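Clubs and Student Projects > Robotics

About the Hollgate Robotics Club

The Robotics Club of Hollgate School was started by Gisela Nolte, our teacher of physics and technical drawing, together with nine students who wanted to build something bigger than what fits in a lesson. The school itself is much older. It opened in 1915 as a trade school for metal workers, and the club still meets in one of the old drawing rooms, number 308, on the third floor. We like this room very much. It has high windows on the north side, so the light is soft the whole afternoon, and the heating makes a noise that every member learns to ignore.

In the first years we did what most school clubs do. We built small vehicles which follow a line, and we took them to the regional meeting in Espinoza. Our best place was fourth. Some of these vehicles are still in the glass cabinet near the main stairs, and visitors are welcome to ask for a demonstration, although the batteries are old.

Since Mizanur Ekanayake joined as the second leader of the club, we have moved to the question of how a machine can learn to handle ordinary things. Mizanur worked for several years at Tekard, a company for packing machines, and he brought from there the opinion that gripping is the most difficult part of everything. Our present project has the name Perura. The students work with a gripper which is held in the hand and carries a camera. A student does a task with it, the camera records, and the recordings are later used to train a program for a robot arm.

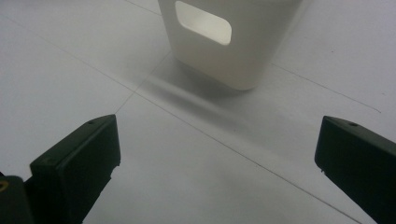
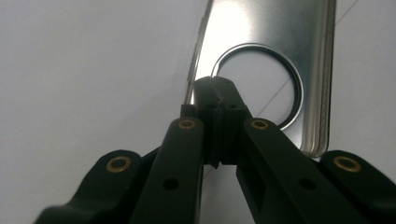

Photos: Hollgate Robotics Club, Project Perura

A white plastic container with a handle opening, as in the first picture, looks like a simple object, but the students must decide many things before they begin. From which side should the gripper come? How wide should the fingers be open? Is it better to take the wall or the handle? Each student writes the answers in the project notebook before the recording, and afterwards he or she writes what was different.

Metal is another matter. The plate in the second picture has a polished surface, a big round opening and a rolled rim, and it reflects the light in several places. For a person this is no problem. For a program which sees only the picture, a bright reflection can look like an edge, and this is a good reason to have such objects in our collection. The younger members often prefer the metal parts, perhaps because they find them more serious.

We have now 252 recordings which passed our own check. A recording is removed if the hand is too fast, if the object leaves the view for too long, or if the student forgot to write the entry in the notebook. The last reason is the most frequent one. Our goal for this school year was 200, so in January we decided to use the remaining months for cleaning the data and for learning how the training works. This is slower work and there is less to see, but the older students have taken it over with great patience.

How we work

The club is open to students from grade eight. Previous knowledge is not necessary. New members begin with the workshop rules and with a small mechanical exercise, usually a hinge or a simple linkage, which they draw first on paper and then on the computer. After this they choose a group. There is a mechanics group, a recording group and a programming group, and it is allowed to change between them at the end of each term. Gisela Nolte insists that everybody must be able to read a technical drawing, also the programmers.

We begin at 2:30 in the afternoon and finish at 5:00. During the examination period the room is used for other purposes, and then the programming group meets in the library.

Parents ask sometimes if the club gives a grade. It does not. Members who stay for a full year receive a written confirmation of their work, and several former students have used it in their application for an apprenticeship or for a university.

If you would like to visit us, please write to the school office or speak directly with one of the two leaders. We are also glad to receive household objects for the collection, in metal or plastic, if they are clean and have no sharp edges. Please do not bring glass.

Contact | School Office | © Hollgate School | Back to top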